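Fórum Hardware > Desktops de marca > Dell antigo: troco o disco ou deixo quieto?

marreco_sp
Pessoal, peguei um desktop Dell que estava encostado no depósito do escritório e quero deixar usável pra minha mãe ver e-mail e novela. Liga, mas leva 4 minutos pra chegar na área de trabalho (cronometrei!). Tem um HD mecânico numa gaveta com aquelas presilhas azuis. Vale pôr um SSD ou é jogar dinheiro fora?

tia_do_cooler
Vale sim!! Fiz isso no meu e foi da água pro vinho. Só limpa tudo antes, pincel macio e paciência, que esses gabinetes juntam um carpete de poeira por dentro.

Zeca77
Discordo. Máquina velha assim é poço sem fundo, hoje é o disco, amanhã a fonte, depois a placa-mãe. Eu venderia as peças e comprava um usado mais novo.

tia_do_cooler
Zeca, pra e-mail e novela?? Ah, para.

marreco_sp
Vender peça disso aí não paga nem o frete, rs. Já olhei um SSD da Nerura e achei o preço honesto, só não conheço a marca. Alguém usa?

plinio.b
Uso um Nerura faz 13 meses, zero problema. O adaptador de 2,5 pra 3,5 eu comprei da Werken e ficou com uma folguinha, tive que calçar com fita. Presta atenção na posição dos furos, tem adaptador que não casa com a presilha azul e aí o disco fica dançando na gaveta.

Zeca77
Tá vendo, já começou a gambiarra.

plinio.b
Fita não é gambiarra, é acabamento kkkk

marreco_sp
Beleza, vou de SSD. Dúvida de iniciante: aproveito o cabo SATA que já está lá ou compro outro? O meu é azul-claro, faz uma volta grande lá dentro e sobe até a placa. Fico com medo de forçar na hora de puxar a gaveta.

tia_do_cooler
Aproveita, se encaixa firme está ótimo. Solta o cabo do disco ANTES de mexer na gaveta, eu já arranquei um com conector e tudo. E anota onde cada coisa vai, ou fotografa, que depois a gente jura que lembra e não lembra.

marreco_sp
Abri hoje de manhã, com a tampa encostada do lado e o coração na mão. Vou clonar o HD antes de tirar, se der errado volto aqui chorando. Segue como está por dentro:
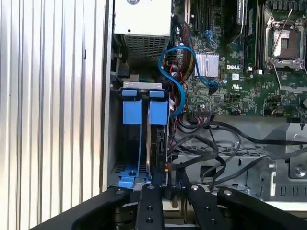 plinio.b
Antes de clonar, apaga o que não presta e roda uma verificação no HD. O meu tinha setor ruim e a clonagem parou no meio três vezes, acabei instalando o sistema do zero e ficou até melhor.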